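Colander leaves marks on slotted tray, how to store both?

Gruro
Posted November 28, 2018
I keep a white perforated colander and a light gray plastic tray with slots along the rim and sides. Stacked wet, they leave water spots on each other. The colander has a flat handle with a long slot in it.

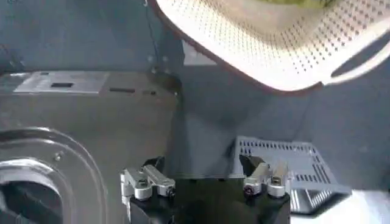

Shelf clearance is 6 inches, so nesting them is my preference. Is there a better arrangement?

Kallwood
Hang the colander by the handle slot. A plain hook is enough. Let the tray drain on edge, slotted panel down, and wipe the rim before shelving. I have done this since May with no spotting.

Rizk
Hard water. Soak both in diluted white vinegar, rinse, dry with a towel.

Skukau
Same as Rizk. Don't use a scouring pad on plastic, it scratches.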